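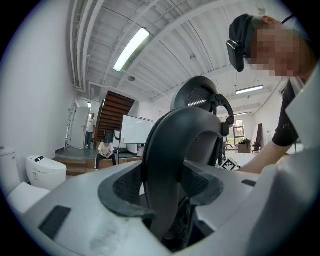
Chapter 7
Seating and Sanitary Ware in the Showroom

What this chapter covers

By the end of this chapter you should be able to name the main parts of a mesh office chair, tell a customer how a smart toilet differs from an ordinary one, and plan a floor where large goods of different kinds stand in the same room. You will need the measuring sheet from Chapter 6 and a tape measure.

7.1 Mixed floors

Many students expect a showroom to sell one kind of thing. In small towns this is often not so. A firm takes on a building, fills half of it with bathroom goods, and finds there is space left over for office furniture. The picture at the head of the chapter has a black office chair at the front and white toilets to the left, with wooden steps and a staircase further back. Rooms of this sort are common, and the work in them is much the same whatever is being sold. Goods have to be reached from several sides, looked at from the back as well as the front, and moved without damage.

The running case in this chapter is Skutora, a supplier of bathroom and office goods in the town of Brorkcombe. Its manager, Valdemar Overgaard, opened the mixed floor on September 7, 2015 with 226 square metres of space and a stock list of 409 lines. Most of those lines were small fittings kept in drawers. The large goods, the ones that need planning, took up nearly all the floor. We return to the Skutora plan in section 7.5, where you will redraw part of it.

7.2 The mesh office chair

A mesh chair supports the sitter with a stretched fabric where an older chair would have foam. The fabric is held in a frame, and the frame takes the load. On the chair in the picture the side frames of the back are thick black plastic and curve upward and outward. The mesh between them is dark.

Above the back there may be a headrest. It is usually a separate part, joined to the back by a bracket, and on many models it can be left off. The bracket in the picture is looped, and the headrest has its own panel of fine mesh. When you show a chair like this, turn it round. Customers look at the seat first and the back last, yet most of the adjusting parts are behind the sitter or under the seat. Reach over to the back of the chair and put your hand on each part as you name it.

Terms to learn: back frame, mesh panel, headrest, headrest bracket, lumbar support, tilt lock, gas lift.

7.3 Toilets, plain and smart

A close-coupled toilet has a tank fixed to the back of the bowl. It stands tall and its outline is familiar to everybody. A smart toilet is often lower and rounder, and needs a power supply as well as water. Its controls may be on the side, on a wall unit or on a handset. The rounded one in the picture has a small black control panel on the lid.

Stand the two types next to each other if you can. A customer who has only used one kind will learn more from a minute with both than from a leaflet. Tyson Li, who trained staff at Skutora and later at Quansah, asked each new starter to measure the height and depth of both types before speaking to a customer about either. The habit is a good one and exercise 7.2 is taken from it.

Ceramic chips easily at the rim and the foot. Leave a clear gap between pieces and never lift by the lid.

7.4 Steps, platforms and stairs

A raised platform gives the floor a second level, and its edge must be easy to find. Wooden steps against a wooden floor can be hard to see from above. Keep goods away from the foot of the steps and from the swing of any door that opens on to them. People will sit on low steps whatever the plan says, so allow a little width for it. Light items such as rolling whiteboards should be parked with the wheels locked.

Exercises

7.1 Draw the back of any office chair you have at home or at college and label the parts using the terms in section 7.2.

7.2 Measure the height and depth of a toilet with a tank. Find the same measurements for a smart toilet in a catalogue and set them side by side.

7.3 In January a Vundarel chair is delivered to Skutora under order number 2915. List the checks you would make before it goes on the floor.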